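Chapter 4
Gathering Examples

Before a robot learns anything, somebody has to show it. Over and over. This chapter is about the showing: who does it, where, how much is enough, what to throw out.

We use the Mover project all the way through. One arm, one gripper, short kitchen jobs. Most of its examples come from simulation, which is cheap and resets in a blink. A bad run costs you a few seconds and no dishes.

Some words first. A demonstration is one full try at a task, start to finish, driven by a person. A step is one tick inside it: what the cameras saw, where the joints were, what the person told the arm to do. The Mover set opened with 179 demonstrations of one task. Nearly 17 got tossed in the first review. Bad starts, mostly, and a few where the driver stopped to think and the arm just sat.

Watch the approach. Small differences in how the gripper comes up to a bowl matter more then beginners expect. From the left, from the right, high, low. If every driver comes in the same way the learner knows one way, and it falls apart when the bowl moves. 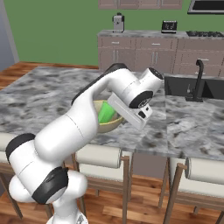 4.1 What to Vary

Start with the easy things. Bowl position. What's in the bowl. Where the arm starts. The Groromier kitchen has 10 saved layouts and you should use all of them, not just your favorite two.

Then lighting, counter color, camera angle. Change one at a time at first so you can tell what broke it. Later, mix them.

Keep a log as you go. Layout, driver, task, result, one line each. You wont remember later.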